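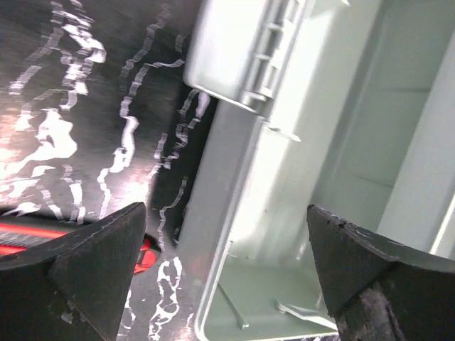 4 min read

December 2020

Notebook, oil bench, Morkavness workshop

Continuing with the Gredano engine oil, second fill. The first fill is written in the old notebook and I will not copy all of it, only what I need in order to compare.

The van came in this morning with 232 km more on the clock than at the last sample. It is less than I wanted. The driver had only short trips to Grititz and back, so the oil was never warm for a long time. I write this down at the start because it has influence on everything below, and last time I forgot it and then we argued over the numbers for one afternoon.

Sample taken from the dipstick tube with the hand pump, engine off for 30 minutes. First pull thrown away, second pull kept. Clean bottle, label written before filling. Please, colleagues, write the label before. A bottle with an oily outside does not accept the pen, and there are two bottles in the cupboard now which can be anything.

Colour: dark brown, still a little transparent on the white tile. Smell: normal, maybe slightly of petrol. I am not very good at smell, so somebody else should try before I write "fuel dilution" in the report. On the blotter paper the spot has spread evenly, with a thin ring on the outside. The Zakharchenko oil from the June test made a much darker centre at the same age, but that was in a different engine, an older one, and I do not want to make a conclusion from it.

Viscosity with the falling ball tube, three runs. The first two agree well. The third is faster, and I believe I had not waited enough for the water bath. I repeated it after lunch and then it agreed with the others. The bad run stays in the table with a line through it. The bath needs longer than the instruction says when the room is cold, and the room is cold now. The heater by the door is on but it warms mostly the door.

Question about the drain plug. When I took the van over from the last service, the plug was tightened to 36 Nm according to the card, but the sheet from the filter supplier gives another value, a lower one. The sheet is for the plug with the aluminium washer and we have the copper one. I think the card is right for us. I leave it as it is, no leak, dry around the plug and dry on the sump. Somebody with the real manual should check and sign the card.

Filter: I did not open it this time. It will be opened at the end of the fill, together with the one from the first fill, so that we cut both on the same day with the same tool. The old one is in a plastic bag on the lower shelf. Do not throw it away!! It looks like rubbish, I know.

Oil level: between the marks, nearer to the upper one. I pulled out 200 ml in total with the sample and the thrown-away pull, and put the same amount back from the open can. Here I made a mistake, small but real. I measured the top-up with the jug which is marked on the side in steps of 50, and one cannot read it well. Next time use the glass cylinder. The open can is now nearly empty, so for the next top-up a new can is needed, and it must be the same batch. The batch code is on the bottom of the can and not on the label, I was searching for it quite long.

About the label text which the Gredano people sent us for reading. They want to write "for all engines of the family". We have tested in one petrol engine only. The diesel did not begin yet. I have answered that from our side we can speak for the petrol engine and for this grade, and that for the others they must ask the laboratory in Grititz. The answer was friendly, but they asked again the same thing in other words. I keep both mails in the folder.

To do before the next sample:
- longer trip for the van, at least one with motorway
- new can, same batch, check the bottom
- glass cylinder to the oil bench, and it stays there
- second nose for the smell
- washers: order copper, the box has only the used ones

The bath thermometer shows half a degree more than the spare one. I do not know which is correct. For now I use always the same one, the one with the red string, and write it in the table heading.

We use cookies to remember your settings and to count visits to this notebook. Accept all / Only necessary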